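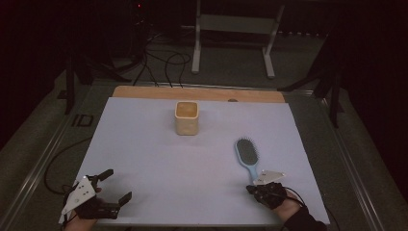

Unit 4: Setting Prices and Keeping Records in a Personal Services Business
Course handout, revised 2021-08-20

Purpose of this unit

Students completing this unit will be able to calculate the full cost of an appointment, set a price that recovers that cost, and maintain the records required to review the price at a later date. The unit assumes that students have completed the introductory bookkeeping material in Unit 2. A calculator is permitted in all tutorials and in the written assessment.

4.1 Direct and indirect costs

A direct cost is incurred only when a particular service is performed. In a hairdressing salon, colour, developer and disposable gloves are direct costs. An indirect cost, often called an overhead, is incurred whether or not a client attends. Rent, insurance, licence fees and the telephone account fall into this category.

Labour requires more care. Where a stylist is paid by the hour, wages continue during gaps between bookings, and the cost of that idle time must be recovered from the appointments that do take place. Where a stylist is paid on commission, labour behaves as a direct cost. Students should state in every written answer which arrangement they have assumed.

4.2 Worked case: Tessier

Tessier is a two-chair salon operating from leased premises. Its overheads for the month of September total $3,637. In the same month the salon completes 192 appointments. Dividing the first figure by the second gives an overhead of $18.94 per appointment, to the nearest cent.

The owner had been charging $106 for a full colour service on the basis that a competitor, Stamard, charged the same amount. Materials for the service came to $14. The owner had no record of the time taken, and therefore could not say what the service contributed after labour -- a common position among sole proprietors. Matching a competitor's price is a reasonable starting point for market research. It does not establish that the price covers the cost of the work.

Note that the overhead figure above treats every appointment alike. A fringe trim and a full colour carry the same share, although one occupies the chair for far longer. Allocation by chair time is generally preferred where appointment lengths vary, and is the method required in Assignment 2. 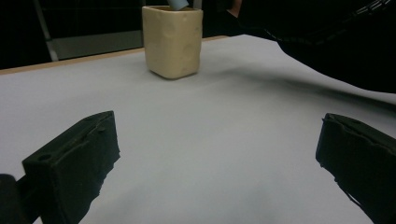 Jacqueline Arnaud objected, when an earlier version of this unit was circulated, that chair time is seldom recorded accurately in a small salon and that students should not be encouraged to trust it to the minute. Her suggestion was to sort services into short, medium and long bookings and to give each group a fixed share of the overhead. This approach is acceptable in Assignment 2 provided that the groupings are defined in writing before any calculation is made.

4.3 Records to be kept

The appointment book, whether paper or electronic, should show the service booked, the start and finish times, the price charged and any discount applied. Cancellations are to be left in the book and marked as such. Supplier invoices should be filed by date of receipt, with the date of payment written on each.

Stock should be valued at cost at the end of each month. Opened containers may be estimated to the nearest quarter.

4.4 Reading and preparation

Lacroix, Baptiste. Course reader, chapters on overhead allocation and price review. Copies are held at the library's short-term loan desk.

Students should bring to the tutorial a completed cost sheet for one service of their own choosing. Cost sheets must show all working, including the basis used for labour.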